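**Ticket: Clegg displacement feed shows the wrong town total**
Status: open, waiting on Plokbridge

Hello again, and thank you for being so patient with us while the road north is still closed by the shelling. Families from Grullow are checking this page for shelter space, so I'd love to get it right tonight.

The feed lists 1,368 people at the Bevon shelters. The morning sheet says 287 in the school and 897 in the sports hall – that makes 1,184, so something is being added twice. Clearing the cache didn't help, and neither did a fresh import.
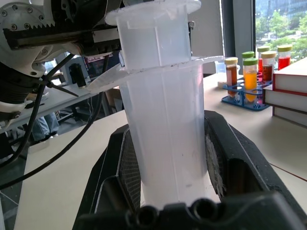

*By the night desk, Bevon*

Update, 9:40 p.m.: I've switched off the automatic total and left the two shelter figures up.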